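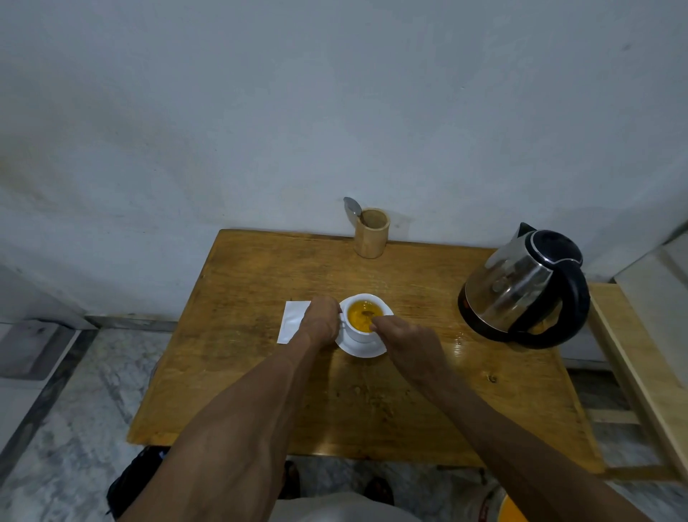 Hot Drinks and Still Service
Unit 5: Tea by the cup
Course handout, Parovden Hospitality Certificate
Tutor: Heike Harms

5.1 Scope

This unit covers the preparation of a single cup of black tea at a side table, using an electric kettle and a cup and saucer. Pot service is dealt with in Unit 6. Learners should already have read the notes on water hardness issued in January.

5.2 Terms

Infusion: the extraction of soluble matter from the leaf by hot water. The liquid itself is called the liquor.
Liquor colour: for black tea, anything from pale amber to deep red-brown. Colour depends on leaf grade, time and water. It is a poor guide to strength when two different teas are compared.
Draw: the time between pouring and removal of the leaf or bag.
Station: the table or part of a table on which the drink is made.

5.3 Laying out the station

The kettle stands at one side of the table, towards the back, on its base. The handle should be within reach of the pouring hand and the spout should not point at the person seated. Spare spoons are kept upright in a holder near the wall. In the training room these go in bowl upwards; Skunevari, where most placements are held, follows the same rule.

The cup is set on its saucer near the front edge, with enough clear table on either side for both forearms. Paper packets are laid flat beside the saucer, never on it. A packet left on the saucer takes up drips and sticks to the foot of the cup.

5.4 Procedure

Fill the kettle with fresh water, above the minimum mark. Warm the cup and empty it. Place the bag, pour from a low height and stop 12 mm below the rim. Start timing at the end of the pour. Lift out the bag without squeezing. Stir once if sugar is taken.

The draw for the Estrella blend used in assessment is 5 minutes. Learners who prefer a shorter draw may use one at home.

5.5 Spillage

Water on the table near the kettle usually comes from one of two sources: an overfilled kettle, or drips from the spout when the kettle is put back. On polished wood it shows as a glossy patch and is easily missed from a low angle. Lift the kettle off, switch off at the socket, wipe the table and the underside of the base, and dry both. Water standing on bare or thinly finished wood may raise the grain and leave a mark. See Sevness, chapter 12, on table finishes.

5.6 Written work

Record three draws of different length using the same tea and the same cup. Note time, liquor colour and taste. Hand in by 7 February 2026.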